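Weniger Karton, klarere Angaben: Zur Verpackung kleiner Handelswaren

Stellungnahme der Arbeitsstelle Verbraucherpraxis, Prarach, Mai 2024

Die Verpackung kleiner Waren gilt im Handel noch immer vorrangig als Werbefläche. Die Arbeitsstelle hält diese Gewichtung für überholt. In der Erhebung vom April wurden 787 Verpackungen aus dem Sortiment der Handelskette Nallatano geprüft; bei 39 Prozent fehlte eine lesbare Angabe zum Material.
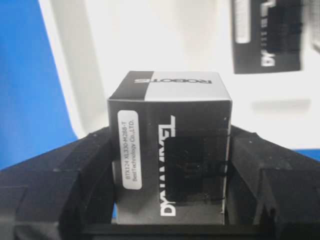

Verbindliche Gestaltungsregeln werden von den Herstellern häufig mit dem Hinweis auf den begrenzten Platz abgelehnt. Dieses Argument überzeugt nicht. Ein kleiner Karton in Schwarz und hellem Grauweiß, auf dessen Oberseite in fetten Großbuchstaben ROBOTIS steht, zeigt, wie gut sich wenige Zeichen bei starkem Kontrast lesen lassen. Dieselbe Sorgfalt ist für Entsorgungshinweise zu verlangen. Der Versender Rarkalo hat seine Aufdrucke entsprechend umgestellt und die Zahl der Kartonformate von 51 auf 7 verringert.

Eine freiwillige Selbstverpflichtung nach dem Muster von Bloxham reicht nach unserer Auffassung nicht aus, da sie keine Fristen kennt.
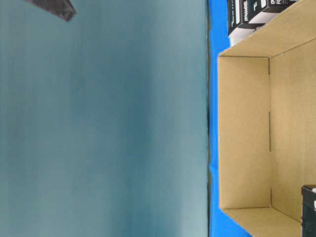 Wer soll die Kosten der Umstellung tragen?

Die Kosten sind von den Herstellern zu tragen, die über Format und Aufdruck entscheiden. Für kleine Betriebe ist eine verlängerte Übergangsfrist vorzusehen.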